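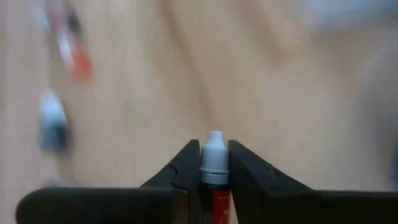

Ornness Robotics Club – Arm Bench Safety Check

Project: Uda (pick, hold and place with small household goods)
Checked by: Rania Cherkaoui
Students present: Driss Bouazza, Nesma Abdelaziz
Date of check: 10th January
Result: Pass, with two items to fix before the next session

Marks used: OK, FIX, N/A. Comments go under the item. If you mark FIX, write who is doing it.

SECTION A – BEFORE POWER

A1. Emergency stop is within reach of the operator's chair. OK
Driss pressed it with the arm off and again with the arm on. Motors dropped out both times.

A2. Base clamps tight, no movement when pushed by hand. OK

A3. Cables tied back along the arm and clear of the elbow joint. FIX
The wrist camera cable has too much slack and can catch at full reach. Nesma to add a tie below the connector.

A4. Power supply off the floor, vents clear. OK

A5. Long hair tied, sleeves up, lanyards off. OK
Lanyards had to be asked for again. Please do this at the door.

SECTION B – GRIPPER

B1. Both fingers screwed down, no play. OK

B2. Finger faces clean. OK
Wipe them after any bottle work, even when the caps stayed on.

B3. Grip force limit loaded from the Brotura settings file. OK
The limit is set at 800 on the controller's scale. Do not raise it to stop something from slipping. Lower the grip point or slow the lift first.

B4. Dropper bottles: caps screwed down, bottle upright, fingers on the body or the bottom of the cap and never on the tip. OK
Tips bend easily and then the cap has to be thrown away. No bottle goes on the bench with anything in it but water – this was agreed in October and it still stands.

B5. Fingers open fully on power loss or hold position (write which). Hold position.
New members need to know this. If something is stuck in the gripper after a stop, get Rania or Kristof. Do not pull it out.

SECTION C – TABLE AND OBJECTS
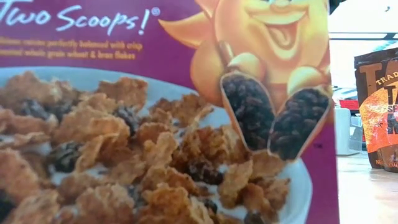

Reading time: 3 minutes

C1. Food packages checked for tears and open flaps. OK
The raisin bran box is allowed. Crumbs in the joints cost us a full cleaning last term, so any package that leaks comes off the table the same day and goes in the trash.

C2. Tall boxes placed so they do not hide the arm from the operator. FIX
The cereal box is the worst one for this. Sitting in the chair, Driss could not see the gripper when it went low behind the box. Either move the box back or have a second person stand at the side and call out. Driss to tape a line on the table for tall items.

C3. Soft pouches not used in fast runs. OK
They fold when gripped and the arm then swings with a loose load. Slow speed only.

C4. No glass, no blades, no cans under pressure. OK

C5. Shiny table surface: glare checked in the side camera view before starting. OK
Turn the lamp toward the wall if it is bad. Nesma wants a cloth on the table. Not until we have one that can be taped flat.

SECTION D – RUNNING

D1. Speed limit on for student use. OK

D2. One operator, one person at the stop. OK

D3. Hands stay outside the tape while the arm is live. OK
One reminder given.

D4. Cycle count written in the log. OK
The counter shows almost 3,000 cycles on this set of fingers. Kristof Van Beek wants them looked at under the magnifier at 3,000, so that is the next job.

D5. Motor temperature read at the end of the session. OK
The shoulder motor was the warmest at 63 C. Write it down every time, even when it looks normal.

SECTION E – CLOSING UP

E1. Arm parked before power off. OK
E2. Objects back in the bin marked Ouali. OK
E3. Key returned to Ghizlane Hegazy. OK

Still open: A3 (Nesma), C2 (Driss). Both to be signed below before the arm is turned on again.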